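件名: Re: 夏の終わりの器、どうしてますか

みなさん、こんばんは。いつも読むばかりで、久しぶりの投稿です。

2020/08/30 のメールにあった質問、

> うちは夏じゅうガラスの皿ばかり使っています。
> でも10月に入ったら急に寒々しく見えて、毎年あわてて
> 焼き物に入れ替えるんです。みなさんはいつ頃しまいますか?
> それと、花形みたいに縁がでこぼこした皿、重ねてしまって
> 大丈夫でしょうか。前に1枚、縁を欠いてしまって……。
> あと、色つきのガラスって何を盛ればいいのか、
> いまだに正解がわかりません。白い皿に逃げてばかりです。

うちもまったく同じです! 特に最後のところ、読みながら声が出ました。「白い皿に逃げる」、やりますよねえ。

まず、しまう時期。私はあんまりきっちり決めていなくて、冷や奴を出さなくなったらガラスの小鉢を奥へ、という程度です。平たい皿のほうは出しっぱなし。冬でもみかんを置いたり、お菓子をのせたりで結構出番があるんですよ。下に敷く布を厚手のものに替えると、そんなに寒そうには見えません(と自分では思っているんですが、家族は何も言わないので本当のところは不明です)。

重ねる件は、私も昔やりました。縁のところがカチッと当たって、小さく欠けちゃうんですよね。あの音、嫌ですよねえ。それからは間に不織布を挟んで、高さは最大でも10枚までにしています。不織布は Susum の詰め合わせ用で、39枚入りという何とも半端な数のやつ。台所用のペーパーでもいいんでしょうけど、うちのは湿気を吸ってよれてくるので、やめました。

それから金の縁取りがあるものは、電子レンジは絶対だめです。食洗機も、私は入れません。前に Flerum の小皿を何も考えずに3か月ほど食洗機で回していたら、金がところどころ薄くなってしまって、けっこうへこみました。今はやわらかいスポンジで、縁はなでるくらい。細い筋が入っている皿は、筋の間に油が残りやすいので、揚げ物には使わないことにしています。

で、いちばん盛り上がりそうな色の話!

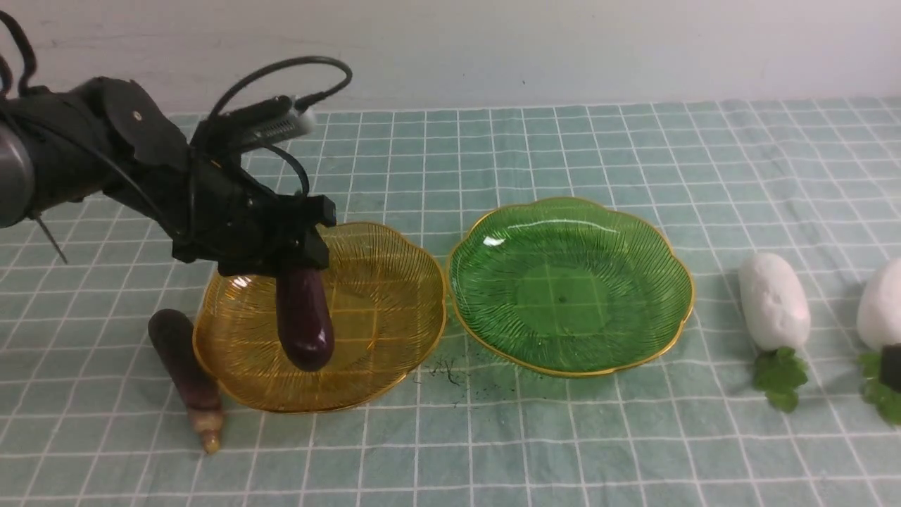

色つきのガラスに何を合わせるか、私は料理より先に、野菜をそのまま置いてみて決めることが多いです。切ったり煮たりすると色が変わっちゃうんですが、それでも見当はつくので。最近いいなと思っているのは断然なすで、琥珀がかった黄色の皿の上に、あのつやつやの濃い紫が来ると、どちらの色もぐっと立って見えるんです。隣の緑の皿も同じ花形で金の縁ですけど、なすにはやっぱり黄色のほうかなあ。緑には白いもの、大根のなますや梨なんかをのせたいです。敷いた布の薄緑と白の格子がガラス越しに透けるのも好きで、無地の布より楽しい気がします。ただ、盛るものが細かい柄だとうるさくなるので、そこはお好みで。

なすを料理してから盛るなら、焼きなすより、皮の色が残る揚げびたしのほうが黄色には合うと思います。あ、でも油ものには使わないって上で書いたばかりでした(笑)。汁気を切ってちょっとのせるくらいなら、よしとしています。

そうそう、Grukbridge の店で、Lục という名前の緑の深皿が1,492円になっていました。縁はまっすぐなので重ねやすそうです。迷って買わずに帰ってきて、まだちょっと気になっています。どなたか使っている方がいたら、洗いやすいかどうか教えてください。

長くなってすみません。焼き物に入れ替えたら、秋の盛り付けの話もぜひ聞かせてくださいね。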